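Sharpen the knife you have

Kitchen shops will sell you a gadget for every job: a slicer for eggs, a corer for apples, a thing with wheels for herbs. I have owned most of them. My view is that a home cook should buy one decent knife, learn to sharpen it, and leave the rest on the shelf.

Last April I paid £15 for a plain whetstone at the market in Grarngate. Before that I had a Flivetti pull-through sharpener, which took off a lot of steel and left a rough edge. The stone takes longer, 2 evenings to get the hang of it in my case, and the knife now goes through a ripe tomato under its own weight.

A blunt blade slips on an onion skin and ends up in your finger. People then blame the knife and go out for a chopper with a handle on top, and that goes blunt as well.

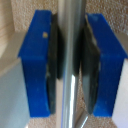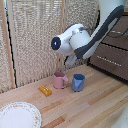
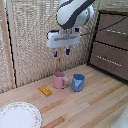

Mukora wrote in to disagree: a stone is fine for anyone with good wrists, but with arthritis the pull-through is the only sharpener that gets used, and a rough edge still beats a blunt one.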